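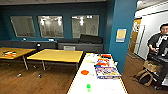
# Kobzar Stacking Boats by Mendow

Bath time or rug time, these chunky little boats are happy wherever your child is! The Kobzar set comes with nine boats that nest inside one another, stack into a wobbly tower (the knocking down is half the fun, as any parent knows) and float when you line them up in the tub. Each one has a wide, rounded rim that small hands can grab without any help from you.

Morenike Nwachukwu drew the first boats for her own twins, and she has kept the shapes as simple as they were on her kitchen table. The smallest boat fits inside a cereal bowl, and the biggest will carry a whole crew of bath ducks, or a sock, or whatever else has to go sailing that evening.

- Nine nesting boats in soft sea colors
- Cotton drawstring bag included
- Wipe clean with a damp cloth and mild soap
- For ages 18 months and up 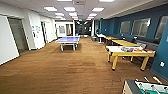

*Long room with wood-look floor and ceiling light panels*

If your little one already has the Flundulia Harbor, the three smallest boats slide right under its bridge. Orders placed before 3 p.m. leave us the same day, and you have 30 days to send the set back if it doesn't suit. The next batch arrives in August.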